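Equipment Planner, Robot Workcells (part-time, Plisham)

We are looking for a patient, organised person to help us plan and budget for our next round of robot equipment at our Plisham site. We have grown rather quickly, and the buying has mostly been done by whoever happened to be nearest the phone, so a steady pair of hands would be very welcome indeed!

You would work 18 hours a week, talking to the people who run the sorting tables, finding out what wears out and what they wish they had, and turning all that into a sensible purchase list for the Lapointe project, which starts in August.
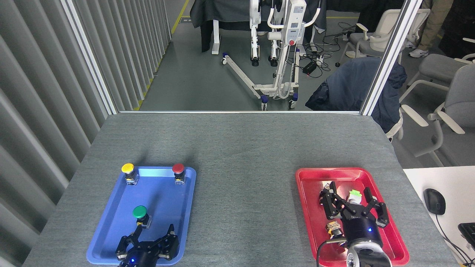 Two-arm table with push-button switches in the blue tray

You needn't be an engineer, though you should be happy reading a quotation for grippers, trays or cabling and asking why one supplier wants twice as much as another. Some experience of leasing would be lovely, and so would a fondness for spreadsheets.

There are 2 posts, both for one year to begin with. Please send a CV and a short letter, quoting reference 303, by 5/5/26. We do read every letter, and we look forward to yours.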